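Speaker notes — Keeping the wiping cell honest
Wed 10 July, second slot after the break

Slide 1. Say hi, thank Kirsty Pomare for the room. Then straight in: one arm, one marble-patterned board, one small pink cloth, and a LOT of upkeep I never expected to enjoy this much!

Slide 2. The layout. Arm standing on the slatted bench, board beside it, towels down the far side. Point out the cable bundle first, people always look at the gripper.

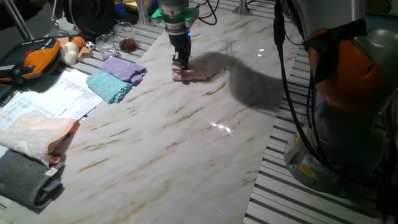 We run a full check every 430 wipes. Start with the cables — move the arm slowly through its whole reach and watch for anything pulling tight. Rhys Halliday found a rub mark in April that way, and we rerouted the whole bundle in an afternoon. Great afternoon, by the way. (Pause for the Vullard people, they will want to ask about clips. Clips are at the end.)

Slide 3. Pressing height. My favorite part! We touch down at the four corners of the board and then the middle, and store the heights. If one corner has moved, check the board before you blame the arm. I blamed the arm for two days.

Slide 4. Gripping the pad. Fingers square, pad upright, plenty of it showing past the fingertips so the metal stays well off the surface. Slow down here.
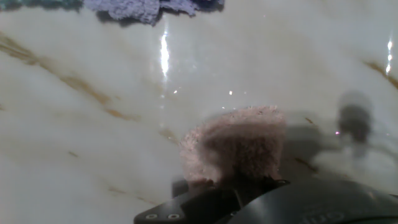
Then the finger screws. Snug them, mark them with a paint pen, look at the marks at every check. Teodoro Aguirre's log has us at 2,438 wipes on the same set of fingers, and I want to see how far they go.

Slide 5. Glare. A glossy board bounces the overhead lights right back, so we do the setup with the same lights on that we run with. Ask who else has shiny parts — last time at Onora half the hands went up.

Slide 6. Clips, spare pads, questions. Check sheet goes around on paper, 43 copies, please share.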